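Clorgate Residents' Newsletter
Posted 5/30/10

BEDROOM TEXTILES: SORTING AND DUVET CARE

Units at Clorgate go over to summer bedding in the first week of June. The notes issued in February covered mattresses only. This item covers covers, cloths and headboards.

Strip the bed down to the duvet and check both sides in daylight. Marks on cream or beige fabric should be treated before the wash, as dryer heat can set them. Dab with cool water and a little plain detergent, leave for 12 minutes, then rinse. Do not scrub a quilted cover along the seams.

Dark fuzzy cloths and throws are a separate load. Fleece and similar pile fabrics shed onto pale bedding and pick up lint from cotton. Trim loose threads with scissors before washing; pulling them opens the edge further. Pilling does not affect use, and a pilled cloth is still acceptable for dusting.

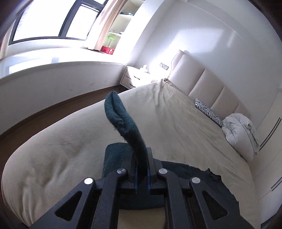
Green cloth on a cream duvet, with zebra-print pillow and padded headboard behind.

Padded headboards with a leather-look finish need a damp cloth only. Work down each panel and dry the stitching afterward. Solvent sprays dull the surface.

Machine settings for the Podlow laundry room:
Duvet covers: warm, full cycle, one per machine.
Pile cloths and throws: cold, gentle, low spin.
Patterned pillowcases: cold, inside out.

The large dryer takes nearly 5 pounds of damp bedding per load. Overfilled loads come out creased and have to be run again. Clean the lint screen after each load of pile fabric.

Worn cloths may be left in the Sastamer bin by the side door. Pillows and duvets are not accepted there.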